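Home Projects Student Work Gallery Contact

Sorting Small Things: Our Term Project on the Odds-and-Ends Bin
By Anselmo Mateos
May 25, 2019

When our group first sat down to choose a topic, we had all sorts of grand ideas (one of us was very keen on a bridge!), but we kept drifting back to the mess at the end of our own workbench. Everyone has a place where the small stuff ends up, and we wanted to find out whether a person finds things faster in a deep bin or a shallow drawer. Our teacher at Fustarholm was kind enough to let us run with it, and she lent us the back bench from December onward, for which we are still very grateful.

What goes in

We wanted a mix of colours and shapes, with a few awkward customers that are hard to pick out against grey metal. The bright blue piece and the red-orange block are the easy ones, and you'd spot either from across the room. The clear package is quite another matter, as the floor of the bin shows straight through the middle of it, and the whitish thing that looks like a tape dispenser falls somewhere in between. We spread everything apart for the first round so that each item had a fair chance.
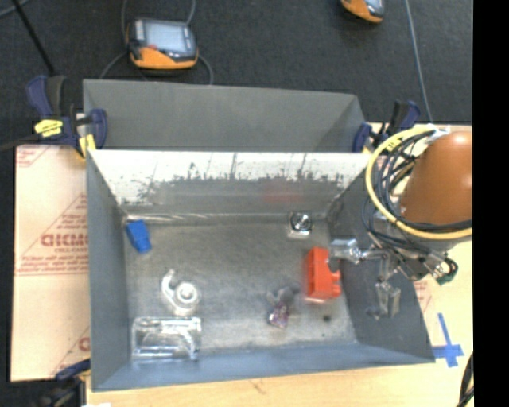
How we ran the searches

Each helper was told the name of one item and had to touch it as quickly as they could. We did 100 searches altogether, split between the bin and the drawer, and wrote every time down by hand in the Peñalver notebook (our name for it, after the street where we bought it). I had hoped for 2000, which makes me laugh now, seeing how tired we all were after a single afternoon!

What we found

The drawer was a little quicker overall, and the clear package was the slowest item in both. Our helpers also told us they didn't love reaching down into the bin, and next term's group might like to try a paler liner on the bottom.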